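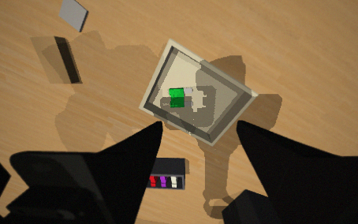 View from over the gripper, simulated bench. Green cube and light gray block in the tray, tips of the fingers just short of its lower edge.

Busalthorpe Manipulation Group
Simulation-to-bench release checklist, with comments
Study: Rikard grasp-ordering method
Checked by: Laimutė Grigaitė
Second reader: Gwilym Mostyn
Date: Dec 15, 2023

Before you start, please read the comments as well as the ticks. I know they run on a bit, and Gwilym has teased me for it, but last time the ticks alone went across to the bench team and Yurani had to ring me twice to find out what I had meant by "fine".

Part A. The simulated bench

A1. Tray can be turned to any angle without the planner losing it.
Pass.
Comment: The tray sits askew to the view here, corners up and down, which used to be the awkward case. Rikard now takes its edges from the rim and leaves the table out of it altogether. Please keep at least one turned tray in every batch you run, even a short one.

A2. Shadows switched on, at full size.
Pass, with a note.
Comment: We had them off until November to save time and I do wish we hadn't. Much of the tray floor lies in shade in this layout, and the cube has a bright top and a much deeper green side, so a colour rule that is set too tight will see two things where there is one. Orestis has widened the green range and I am happy with it. If you change the lamp height, come back and do A2 again.

A3. Touching objects are told apart.
Pass, but read this one slowly.
Comment: Cube and gray block are in contact, and that is exactly the arrangement the method was written for. Rikard has to choose which to lift first and then leave the neighbour where it was. Over 800 trials it picked an order and kept to it in all but 127, and in those it stopped and asked for a new view, as it should. I have counted a stop as safe and I have not counted it as a success. Please don't add the two together in the write-up, however tempting it is!

A4. Items outside the tray are treated as obstacles.
Pass.
Comment: There is a flat gray plate up on the left and a dark slab below it, and both are in the collision list. So is the small container with the red, purple and white blocks, which is very close to the left finger. Xuân asked whether the blocks in it should be open to grasping. For this study, no.

A5. Finger clearance at the near rim.
Query.
Comment: The number in the log is inside the limit but I would like more room than that before we trust it on real metal. The rim walls slope, and a slope is kinder to a fingertip in simulation than it will be on the bench. Gwilym to look at the approach height. Left open.

Part B. The method settings

B1. Same random seeds used for Rikard and for the comparison method.
Pass.
Comment: Checked against the run sheet line by line, with a cup of tea. The comparison method is Cervantes, which simply takes the nearest object first.

B2. Force cap in place during the lift.
Pass.
Comment: It is set in the shared file now, so nobody needs to type it in by hand. Thank you, Yurani.

B3. Result holds up when the layout is shuffled.
Part pass.
Comment: We ran 400 shuffled layouts with each method. Rikard disturbed the neighbour less often than Cervantes did, and the gap was widest where the objects touched along a face. Where they only met at a corner I couldn't see much between them, and I would rather the report said so plainly. Orestis thinks a longer run might separate the two. He may well be right, but it isn't needed for release.

B4. Logs kept for every stopped trial.
Fail, then put right.
Comment: The first 100 had been overwritten by a restart. They have been run again from the same seeds and saved to the Grovoritz drive, in the folder with Xuân's initials on it.

Part C. Before the real arm moves

C1. Emergency stop tested by the person who will be standing next to it.
To be done on the day.
Comment: By that person, please, and not by a helpful colleague on their behalf.

C2. Speed held at the low setting for the whole first session.
Agreed.
Comment: Even if it is going beautifully. I know how it feels when it is going beautifully.

C3. Real tray measured and compared with the model.
Open.
Comment: Yurani has the calipers. The inner slope matters more to us than the outside width, so start there.

Outcome: released for low-speed bench trials once A5 and C3 are closed. No need to send the whole list round again for those two, a short note to me and Gwilym will do.

Signed: L. Grigaitė
Read and agreed: G. Mostyn (A5 with me, will look Monday)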